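We use cookies to remember your language and region. Accept all | Manage settings

Stilside Gusero Wood Oil – User Guide
Section 4: Oiling a workbench or tabletop
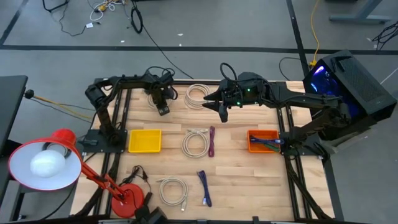 Oil is a forgiving finish, up to the point where you leave a puddle of it overnight. Then it turns into something like flypaper, and you will own it until May. Most of this section is about avoiding the puddle.

Before you start

You will need the Gusero tin, the pad from the lid, a stack of lint-free cotton rags, sandpaper and a metal bucket with water in it. The bucket matters. See the caution at the end, or better, see it now.

One tin covers 42 square feet with two coats on bare hardwood. Softwood drinks more. Old, neglected softwood drinks like it has just been paid.

4.1 Preparing the surface

1. Clear the top completely. Working around the vise is fine. Working around a coffee mug leaves a ring, and you will be asked about the ring.
2. Scrape off glue drips. Oil does not soak through dried glue, and a drip you could barely see before will be the first thing visitors notice.
3. Sand with the grain, finishing at 180 grit. Going finer feels productive but closes up the wood and keeps the oil out.
4. Vacuum, then wipe with a barely damp rag. Wait until the wood is dry to the touch.

Note: Strips of different woods glued side by side will darken by different amounts. Test the underside first if you are fond of the color you have.

4.2 First coat

5. Stir the tin for two full minutes. Don't shake it. Shaking puts in bubbles, and the bubbles move to your bench.
6. Pour a small amount onto the pad and work it along the grain in long strokes.
7. Wait 15 minutes. Where the wood has gone dull, add a little more.
8. Wipe off everything that is still sitting on the surface. When you think you have finished, take a clean rag and do it again.
9. Leave overnight at room temperature with a window open.

4.3 Second coat

10. Rub lightly with a gray abrasive pad and wipe away the dust.
11. Repeat steps 6 to 9 with half as much oil. Edges and end grain may take a third coat – the long sides almost never do.
12. Keep water and heavy tools off the top for a week. Light use is fine after 34 hours, which our testers at Clevunach insist is different from 36.

CAUTION: Oily rags can heat up and catch fire on their own. Put used rags in the bucket of water, or spread them flat outdoors until stiff. Do not ball them up and drop them in the trash, even if you have always done so.

CAUTION: Do not thin Gusero with anything. If it has thickened in the tin, it is old, and no amount of optimism will bring it back.

For sticky patches, go to Section 5. Bring rags.

Stilside Finishes, a Paulauskas company | Contact us | © 2021 | Back to top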